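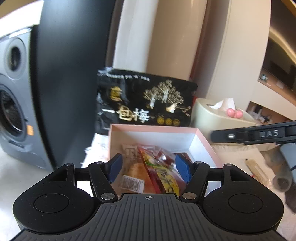 Courses > Automation Practice > Unit 3 > Handout: Working Rules for Gripping Packaged Goods

Most rules for handling packaged goods were written by people who pictured a carton. Cartons are polite. They have flat sides, they stay the shape they were yesterday, and they let you write a procedure on one page. Now consider a box of snacks: a round biscuit in a clear wrapper, a printed packet, a clear bag with red things in it, all piled together with a gap between two finger pads waiting to close on one of them. Every rule in this handout is about that moment and the minute before it. Read it before the lab session, please, and not during.

Posted 20/01/2024 by the Unit 3 teaching staff, Flendcombe
Filed under: Handouts, Gripping and Handling, Good Practice

1. Where the rules come from

There are two layers. The outer layer is the safety standards for your kind of machine, which you covered in Unit 2 and have no doubt kept close to your heart. The inner layer is house rules, which cover the things a standard leaves to you: what order to pick in, how hard to squeeze, when to give up. Ours are called the Flustimbridge rules, after the building they were first pinned up in. They have been revised several times, usually the week after something got crushed.

2. Before the fingers close

Name the target. "The biscuit" is a target. "Something from the box" is a wish.

Look at what lies on top of it. If another item has to move, that item is your target now, and you start again from the top of this section.

Check the pads. Grease from the last job counts as a fault, even if you're the one who left it there.

Set the force limit for the contents. A sealed bag feels sturdy right up until it doesn't - and a biscuit gives no warning at all.

Know where labels and seams are. If the next station has to scan a barcode, don't grip across it. A crease is enough to spoil the read, and the person at the next station will know who did it.

3. During the grip

Close slowly until both pads touch, then pause. If one pad touches well before the other, you're off center and about to push the pile sideways. Open, shift, try again.

Lift straight up first. Swinging the item over the wall of the box saves very little time and is how most of our floor samples are collected.

The limit is 3 attempts per item. After the third, log it as a failed pick and move on. A fourth attempt has never been about the item.

4. Records

Each group runs 80 picks. Log every one, including the ugly ones. A sheet with 80 clean picks and no comments will be read with great interest and then returned to you.

Use the Nusotell sheet for the run log and the Alemneh form for damaged goods. Yes, they ask for some of the same things. A merged version was promised for July.

Damaged means any tear, any broken contents, or any pack you'd leave on the shelf if you were paying for it. Dropped and unharmed still goes in the log as dropped.

5. For the lab

Bring the pick order for your box, in writing, with a force limit beside each item. The session runs 60 minutes and setup comes out of that. Marks are out of 18, and six of those are for the log.

Do not eat the samples until the log has been signed off.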